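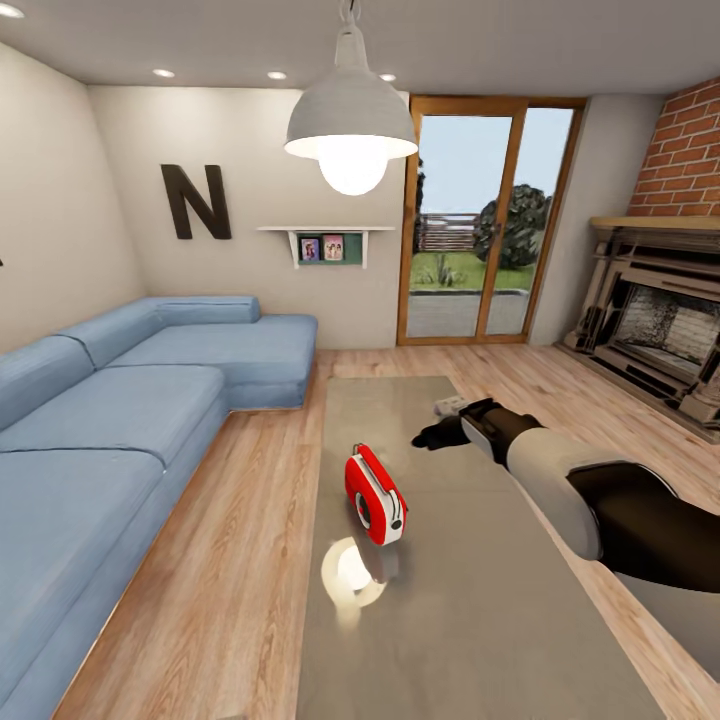
Long gray coffee table with the hanging lamp reflected in the top

How low can a living room pendant hang, and what bulb goes in it?

Florian Koller
November 2024

We finally got rid of the old ceiling fan and I am so excited to put up a real pendant lamp! The ceiling is 8 feet and the room is 118 inches across at the narrow end, so it's a modest space. I've read that over a dining table you go pretty low, but we'll have a coffee table under ours, and people lean over a coffee table all the time. Also, do I want one bright bulb or something softer with extra lamps in the corners? We read in there in the evening and my wife knits, so it can't be all mood and no light. The shade I like is a Gasser, open at the bottom, on a cord I can shorten. Any advice welcome – I have the ladder out already.

Gebhard Hauser

Great project, you're going to love it! With a ceiling that height I'd keep the cord short. Stand up straight from the sofa, take one step forward and have somebody hold the shade where you think it should go. If it's anywhere near your forehead, raise it. Then sit down and look up. With an open shade you don't want to see the bare bulb from any seat, so try a bulb with a frosted or silvered tip before you start cutting cord. And cut less than you think! I took 3 inches too much off mine in February and had to rewire the whole thing.

For knitting I'd put a floor lamp right behind the chair. A pendant alone puts your own hands in shadow.
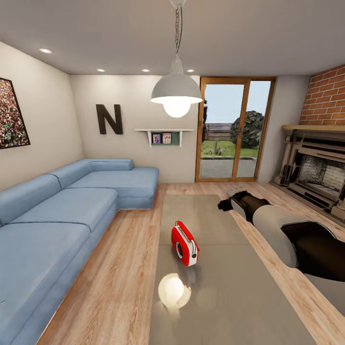 Bulbs and dimmers are where I'd spend the money. Get a warm white bulb that says "dimmable" on the box and pair it with a dimmer made for LEDs, or you may get flicker and a buzz that will drive you up the wall. Then think about what's under the lamp. On a long gray table like this one you get a bright round spot on the surface just below the radio, and if you're sitting across from a spot like that with a book, it's tiring. A runner or a big tray soaks it up nicely, and so does turning the dimmer down to 50 percent and letting the corner lamps do the work.

Maltura

just get a brighter bulb, you can always dim it. we have a Cleleck dimmer and it's fine

Fluvow

Agree with Gebhard on the floor lamp. One thing to add – turn the power off at the breaker and check with a tester before you touch the old fan wiring. Fans sometimes have a separate wire for the light kit, and it can be live when the other one isn't. Cap off whatever you don't use. Have fun with it!

Related
Capping unused wires after removing a ceiling fan
Why do my LED bulbs buzz on a dimmer?
Best floor lamp height for reading
Swag hook in plaster: will it hold?
Cleaning a fabric lamp shade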